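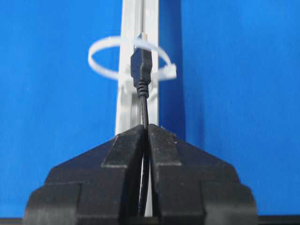 Black USB cable on the white upright, cable tie still loose.

27 August 2022

Cable day on the blue bench. I had put this off since March and the drawer under the bench had reached the point where it would not close. Tudor Bălan was in for the first half and did the labels. The rest is mine, so complaints about where things went come to me.

Starting position: one deep drawer of mixed leads, two shoe boxes from the Prirnell move, and whatever was hanging off the back of the bench. Power leads, USB in every kind we have ever used, ribbon cable, audio leads from before my time, and a bag of adapters. I took the lot out and sorted on the blue top, which is good for this. Black leads show up well against it and so do white ties. Gray ones are fine too. The only thing I lost sight of was a blue network lead, which I found under my elbow.

Sorting order, in case somebody does the other drawer:

1. Pull out anything with mains on it and put it on the side shelf. Leonie Kleinschmidt checks those, I don't.
2. Split what is left by the plug on the end, not by length or color.
3. Within each pile, test. Dead ones go in the red bucket.
4. Coil and tie the good ones.
5. Label at the plug end, not in the middle.

I did it the other way the first time, coiling before testing, and had to undo a whole pile. That cost me most of an hour.

Testing

For USB I used the Skilter tester with the small load on it, set to draw 600 mA. Plug in, wiggle both ends, watch for the reading to drop out. Any lead that drops out when bent at the plug is a fail even if it comes back. We have been caught by those before: it works on the bench, goes into a setup, and then somebody spends the afternoon blaming the board. Smaranda Barbu wants to keep the ones that charge but carry no data, for the lamps. Fine, but they get a yellow sleeve and live in her box, and they don't come back in the drawer.

The tester itself needs looking at. The socket on the input side is getting loose and I had two false fails before I noticed I was leaning on it. I put a strip of tape across the back to hold it down and repeated both. Both passed. Tape is still on. If you use it, leave the tape alone or put a new piece on after.

Coiling

Small coils, one hand wide, over-under for anything longer than my arm and plain loops for the short ones. I know Traian Rusu winds his around his fingers and tucks the end through. It looks tidy but it puts a hard bend right behind the plug, and that is where our failures are. Of the ones that went in the red bucket today nearly all had gone at that spot. Please stop doing it, Traian, at least with the shared ones.

The short black ones I did not coil at all. They are too stiff for it and spring open in the drawer. Those can hang.

Hanging on the upright

The white rail has the groove down the front, and my plan was to use the groove to keep a lead from wandering sideways and a cable tie to hold it. The tie goes around the rail and around the connector housing together, with the metal plug pointing up and the cable hanging down in front.

Notes on this:

Leave the tie wide to begin with. Thread the end through the head by a few clicks only, get the loop over everything, then set the plug where you want it, then pull. If you close it first and try to push the connector in afterwards you end up scraping the plug on the rail, and the loop is never the right size anyway.

Keep the locking head to the side. At the front it gets in the way of the lead, at the back you can't reach it to trim. I settled on the right side because I cut right-handed. Left-handed people can swap it, I don't think it matters as long as one rail is all the same.

Pull on the housing, not on the cable. Same rule as for unplugging anything, but it is easy to forget when you are holding cutters in the other hand.

Do not pull tight. The tie should hold the housing still and no more. I overtightened one on a scrap piece of rail to see what would happen and it left a dent in the soft plastic behind the plug. The lead still tested fine but I would not trust it after a month of being tugged.

Trim flush. Our side cutters leave a sharp corner on the tail if you cut at an angle. Use the flat-faced pair in the top tray, the ones with the chipped handle.

The obvious objection is that a cable tie is a one-time thing. If you want the lead you have to cut the tie, and then you need another tie to put it back. Morfudd Harries said so when I described the idea to her, before I had even opened the bag. She is right for leads that get used every day. For those I would go with the hook-and-loop strip, which we have a roll of somewhere. For the ones that stay with the bench and only get unhooked when something breaks, the tie is better, as they stop walking off to other rooms.

I looked at releasable ties as well. The Onu ones we bought for the Jarkusia job have a small tab you press to let go. The tab is on the outside of the head and sticks out further than I like. We have a few left over and I may try them on the lower part of the rail.
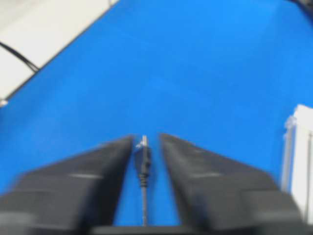

Short leads are a pain to place for the same reason they are a pain to coil. There is not enough weight in the cable to pull the plug straight, so it turns to face whichever way it was bent last. What helped was laying the lead out on the bench top first, plug pointing away from me, and rolling it between finger and thumb until it stayed flat with the wide face of the housing up. Then lift it by the housing and take it to the rail without letting it turn. If it has been coiled tight for years that won't be enough. Hang it from the housing overnight with a clip on the far end, then try again.

I tried warming one stubborn lead with the hot air on its lowest setting. It did relax but the jacket went shiny in one place and I was not comfortable with it. Not recommended. Tudor suggested warm water with the ends kept out, which sounds like a lot of trouble for a short lead.

Stock

Ties: opened a new bag of 100, the 374 mm white ones. They are far longer than this needs. With a loop around the rail and one connector you throw most of the strap away. They are what was on the shelf, and I would like to see them used up on bigger bundles instead. For the rail, the shorter size would do. I have put it on the order sheet.

Labels: Tudor used up the white tape on the label printer and moved on to yellow. So yellow label means nothing special, only yellow sleeve does. I realize this is confusing. The yellow labels will be replaced once we have white tape again, also on the order sheet.

Drawer dividers: the cardboard ones are done for. Two had collapsed and the leads had mixed over the top. I folded new ones out of the lid of the Prirnell box and they will last until somebody closes the drawer in a hurry. Proper ones can be printed, there is a file somewhere from when Leonie did the screw drawer, but it needs to be stretched to fit this one. The inside of our drawer is 30 mm deeper than hers.

Where things are now

Long USB, coiled: blue bench drawer, front section.
Odd USB (the wide square plug, the old camera plug): same drawer, back section.
Network leads: hooks by the door, by length, longest on the left.
Ribbon cable: flat in the tray with the headers.
Audio: one box, top shelf. If it has not been opened by next March I am giving it away.
Adapters: small jar, and when the jar is full it is full.
Mains: side shelf, waiting on Leonie.
Red bucket: dead. Do not rescue things from the red bucket. If you want the plugs for parts, cut the lead through first so it can't go back in circulation.

Still to do

Find the hook-and-loop roll. I was sure it was with the heat shrink and it isn't.

Decide how far apart to space the leads up the rail. Too close and the hanging cable of the top one lies across the plug of the one below. My guess is a hand's width between them, but I want to live with it for a while before I fix more than I have to.

Wipe down the blue top. Label backing everywhere, and the tape from the tester left a sticky patch near the front edge. Alcohol on a rag took a similar mark off last time without touching the color. Try a corner first all the same.

Ask Morfudd whether she still needs the second shoe box. It had a bundle marked with her initials at the bottom, held together with a rubber band that came apart when I picked it up. I put a new tie on it, did not test anything in it, and left it on her chair.

Check the rail leads again in a couple of weeks: pull lightly on each housing, see if anything has slipped, look for marks behind the plug. Whoever does it, write the result under this entry and not on a sticky note.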